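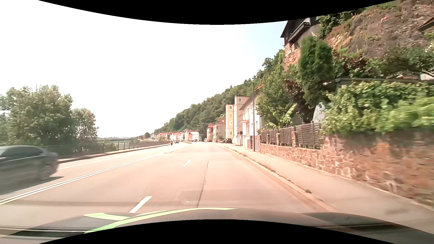 Cahier véhicule, banc roulant Granwood
Décembre, reprise 8 h 40

Objet : caméra avant fixe, dérive d'extrinsèque signalée par Adjoa Abubakari après la dernière boucle. Détection de voie décalée vers la droite, erreur latérale qui augmente avec la distance. Lidar et centrale inertielle non concernés (résidus habituels).

État à l'arrivée
Calculateur démarré sans défaut. Objectif propre, pas de condensation derrière le hublot. Support Hultier : les deux vis arrière tiennent, la vis avant gauche tourne à la main sur un quart de tour. Le marquage peinture posé au dernier serrage n'est plus aligné. Câble GMSL sous légère tension au passage de la gaine, il tirait sur le boîtier dans le sens du lacet.

Contrôle sur image avant démontage
Route de bord de relief, légère courbe à gauche. La double ligne blanche continue et la ligne de rive à gauche donnent deux directions exploitables, les tirets à droite de la double ligne servent de troisième. Fissure longitudinale à droite des tirets : exclue, le détecteur la prend par moments pour un marquage. Même chose pour le bord du rectangle d'enrobé plus sombre. Trottoir et bordure gardés en vérification seulement, il y a des herbes dans le joint et le contour est sale.
Capot visible en bas, avec les bandes vert vif. Elles servent de repère mécanique : si elles bougent dans l'image, c'est le support, pas la calibration. Comparé à la référence du dossier Clomcombe : décalage de 9 pixels vers la gauche, rien de mesurable en vertical. Donc lacet.
Ciel presque blanc à gauche et au centre, exposition à revoir mais pas aujourd'hui.

Masque
Les bords noirs courbes en haut et en bas viennent de la rectification. Le masque actuel suit mal l'arc du haut au milieu, là où il descend le plus. Redessiné avec une marge. Capot ajouté au masque de détection, conservé dans le flux de contrôle. Les bandes sombres en bas à gauche et en bas à droite sont masquées avec le reste.

Intervention
- Coupure 12 V, attente extinction complète du calculateur.
- Dépose de la vis avant gauche. Filet propre, rondelle frein écrasée, remplacée.
- Les deux vis arrière desserrées puis reprises en croix avec l'avant. Frein filet moyen partout.
- Câble repassé avec une boucle de mou, collier déplacé de 60 mm vers l'arrière.
- Nouveau marquage peinture, jaune cette fois.
- Séchage avant remise sous tension.

Recalibration
Mire posée au sol, 46 vues retenues après tri (trop de flou sur les premières, la mire bougeait). Erreur de reprojection moyenne 0,31 px. Intrinsèque inchangé au bruit près, on garde l'ancien. Extrinsèque écrit dans la configuration Ene, révision 223. Ancienne révision archivée, ne pas l'effacer.

Vérification statique : bandes du capot revenues sur la référence à un pixel près. Projection lidar sur image correcte sur les poteaux du parking, léger écart au-delà de la clôture, à revoir en roulant.

Reste à faire
- Refaire la boucle complète, même sens, et comparer la double ligne au loin, dans la courbe.
- Adjoa : passer le filtre fissures sur les anciens enregistrements.
- Recontrôler le marquage peinture au retour, puis à chaque plein.
- Commander des rondelles frein, il en reste deux dans le tiroir.
- Vérifier le support de la caméra arrière, même modèle, même vis.

11 h 15, véhicule rendu disponible, boucle à faire après le repas si la batterie auxiliaire est remontée.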